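Workshop notebook, 4 November 2018

Sunday, quiet, kettle on. I said I'd write up the table end of the room while it's fresh and before Girish rearranges everything again, so here goes, and apologies in advance for the handwriting if anyone ever types this up (hello, whoever you are).

The big news is the cloth! I finally got fed up with things skating on the bare tabletop and put down the waffle one, the pinkish-beige one that Aroha calls "the bandage." It's great. Cups don't slide, small parts don't roll off, and drips soak in where they land so you can see exactly who did what. It does hold crumbs in all those little squares, so it wants a proper shake outside every day and a wash on Fridays. I ran it through warm with no softener. Do NOT use softener, it makes the waffle go flat and greasy and then it won't soak up a thing. Kane, I'm looking at you.

Next, the paper towel question, which has been going on since June and which I would love to never discuss again. We've had rolls standing on the shelf, rolls on their sides under the sink, a roll on a piece of string (Rawiri's idea, lasted one afternoon). Every one of them ended up wet or on the floor. So now there's a stand. Black metal wire, flat ring at the bottom with a bar across it, and a tall double upright that bends over at the top. I paid for it myself at the Kerstead hardware place and I don't want the money back, I just want people to use it.

Things I've learned about the stand so far:

The roll goes on from straight above. If you come at it on a slant, the inside of the tube catches on the bend at the top and you end up shoving, and then the whole stand walks across the table. Hold the roll over it, get it upright, then lower. Takes two seconds.

Don't squeeze the roll when you carry it. The tube goes oval and then it really doesn't want to drop down over the two rods. If it's already squashed, press it the other way with your thumbs until it's round-ish.

Tuck in the loose end first. A flapping sheet gets under the roll and then you've got a towel pinned to the base that tears in half when you pull it.

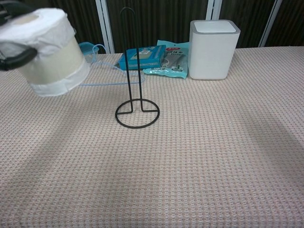

Tearing one-handed is still not solved. The base is pretty light, so a hard yank takes stand and all. What works for me is pulling sideways, low down, with a quick snap, and the grip of the waffle helps a lot. Aroha puts two fingers on top of the hook and pulls with the other hand, fine if you've got two clean hands, but the whole point of wanting a paper towel is that you don't. Gangadharan thinks we should screw the ring to a square of scrap board. I think he's right and I'm a bit annoyed I didn't say it first. There's an offcut by the door that would do, needs the corners sanded.

While I was at it I went through the towels themselves. We've been buying the Veltik ones in the big bag and the Hillirero ones when the Veltik are out, and they're not the same at all. I poured 6 spoonfuls of water on a saucer and mopped it with one sheet of each. The Veltik sheet took the lot and held together. The Hillirero sheet took most of it and then came apart in my hand like wet cake. Hardly science, but I did it three times and got the same thing every time. The Hillirero is fine for dry dusting and for wrapping things. I'd keep it for that and put a Veltik roll on the stand.

Stock, as of today: order number 911 is the towels, paid, coming from Villanueva whenever they feel like it. I've also asked them for a price on the 300-sheet rolls. Bigger rolls might be too fat for the stand, so can somebody please measure before we say yes? I'd do it but the tape measure has gone missing again (it's always in the last place Rawiri was standing).

Cupboard: I wiped down the middle shelf and threw out one sponge that had, I think, been alive. The dish soap is now on the left and the spare cloths are on the right. Bin liners moved to locker 167 with the mop heads. If you hate this, move it back, but write it down in here so the rest of us can find stuff!

Still to do:
Screw the stand to the board (Gangadharan, or me if he's away)
Sand the board first, obviously
Measure the inside of the hook to the outer edge of the ring for the big rolls
Second waffle cloth so there's one to use while the other dries
Ask Girish where the good scissors went

Tea's gone cold. I'm shaking out the cloth and going home, the back window is locked and the heater's off at the wall.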